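Preguntas frecuentes sobre nuestras pruebas de pinzas

Desde que empezamos a publicar comparativas en Steteo nos llegan muchas consultas, casi siempre parecidas, y nos ha parecido más amable reunirlas en una sola página. Si la tuya no está, escríbenos sin apuro.

¿Qué pinzas estáis comparando ahora?
Dos: la Nenton de dedos anchos y la Yeh, más fina y bastante más ligera. Las montamos en el mismo brazo y con el mismo controlador, para que las diferencias vengan de la pinza y de nada más.

¿Cuántos agarres hacéis con cada una?
En la ronda de agosto llegamos a 1.585 entre las dos, repartidos en 12 tareas de cocina. Para una primera impresión bastan 80, pero los fallos raros — que son los que más nos enseñan — tardan en aparecer.

¿Por qué tanta vajilla?
Ay, la vajilla. Es lisa, curva, a veces brillante, y un plato cogido por el borde gira en cuanto la presión no está bien repartida. Además, en el escurridor hay que entrar entre piezas vecinas sin rozarlas, y ahí unos dedos gruesos lo tienen más difícil.

¿Dónde colocáis la cámara?
En la muñeca, mirando hacia los dedos. Probamos también una cámara fija en nuestro taller de Jonville y daba una vista general estupenda, pero el propio brazo tapaba el punto de contacto justo cuando más falta hacía verlo.

¿Qué se ve desde la muñeca durante un agarre?
Los dos dedos negros abajo, con el borde del plato color crema pellizcado entre ellos, y detrás un cuenco oscuro y la fuente de borde verde con letras blancas y caracteres rojos. El plato queda casi de canto, así que el sistema de visión tiene poca superficie con la que trabajar.
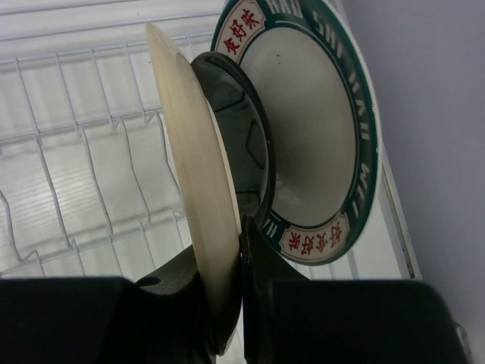

¿Puedo enviaros mi propia pinza?
¡Claro que sí, y nos hace mucha ilusión! Cuéntanos antes el peso, el tipo de conexión y la apertura máxima, y te diremos si encaja en nuestro adaptador. La devolvemos con los registros completos de sus pruebas, buenos y malos.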